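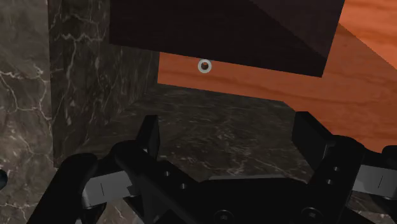

Search this site Type and hit enter

How to Get Hard Water Spots Off Marble

3 min read

My bathroom walls are marble, my water is basically liquid chalk, and for years I made it worse by spraying vinegar on everything (please don't, acid eats right into the polish!). So this is what I do now.

First, dust the wall with a dry microfiber cloth. Grit scratches, and you don't want to be rubbing it in circles.

Next, mix a small squirt of plain dish soap into a bowl of warm water. I buy the Keseck unscented one but whatever's under your sink is fine as long as it has no lemon in it. Wipe a patch at a time, rinse with clean water, then dry it right away with a towel.

Still see white rings? Make a paste of baking soda and water, about as thick as pancake batter. Try it in a corner first! If the corner looks okay, dab it on the spots, lay plastic wrap over the top and leave it for 17 minutes, which is how long my podcast intro and a cup of coffee take. Wipe, rinse, dry. Don't scrub, even if you really want to.

Dull patches that feel rough are etching and soap won't touch those. I used Nilard polishing powder on mine back in February, with a damp felt pad, and went over the worst one three times.

Once it's all dry, put on a stone sealer and buff off the extra before it gets sticky. Then keep a squeegee by the shower and use it every single time, even when you're late for work.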